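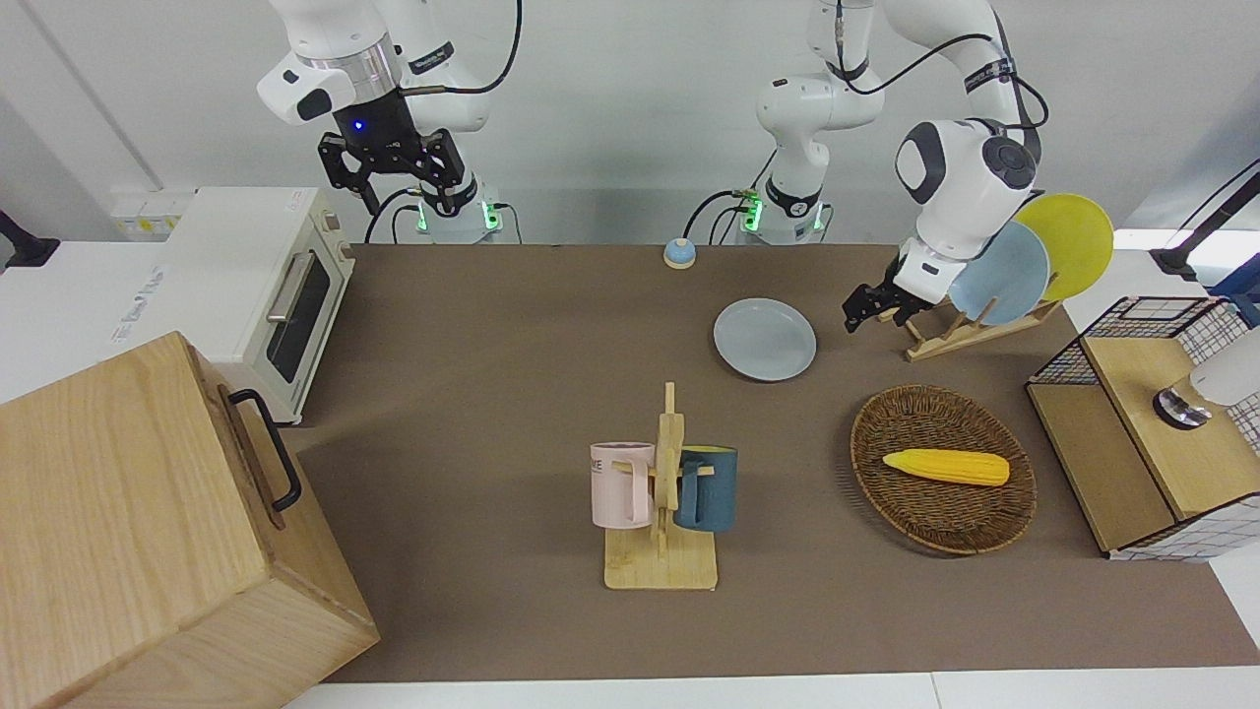 Page last changed: September, in the evening

I have been meaning to write about drying dishes for the longest time, and every time I sit down to do it I end up washing up instead (which I suppose counts as research). So tonight the kettle is on, the sink is empty, and I am going to get it all out of my system.

When we moved to the apartment in Ilten we had a dishwasher that hummed like a bus and left a gray film on everything. It gave up in the second winter. We meant to replace it, we looked at a few, and then we just got used to doing without. What I hadn't thought about was where all the clean things would go while they dried. For months it was a folded towel on the counter, with bowls sliding into each other and a damp patch that never quite went away.

The wooden rack changed all that. I love a plate standing on its edge! The yellow one and the pale blue one look so cheerful side by side between the pegs that I've stopped putting them in the cupboard at all. My friend Ditte thinks this is pure laziness and she may be right, but she also went home and bought a rack.

A few things I've learned about wooden racks, for those of you who wrote in after the last post. Set it at a slant if your counter is shallow, so you can reach the slots from the side without knocking anything. Put the back plate in first. Wipe the pegs down every week or so, and once in a while give the whole thing a little mineral oil and leave it overnight by an open window. Ours was starting to look thirsty by July and it came up beautifully.

Then there's the mug tree. I resisted a mug tree for years because my grandmother had one, and hers was always so crowded that you took your life in your hands getting a cup of tea. The trick is to hang fewer mugs than it has room for. Two is plenty for us on a normal day, the light pink one with the black lettering and the dark teal one, and the rest live on the shelf until company comes. I keep the pink on the left and the teal on the right, and if Elias swaps them I swap them back.

The dark brown wicker basket sits next to it, and I do wish I'd bought two. It's oval, and it is good for bread, or for clementines, or for the spoons when we eat out on the balcony. Maysoun found hers at the Saturday-style market over in Drinden and paid less than I did, but I'm not bitter.

Next time I want to get to dish towels, and whether linen is worth the money. Yara has promised to lend me three of hers to try, so that one may take me a while.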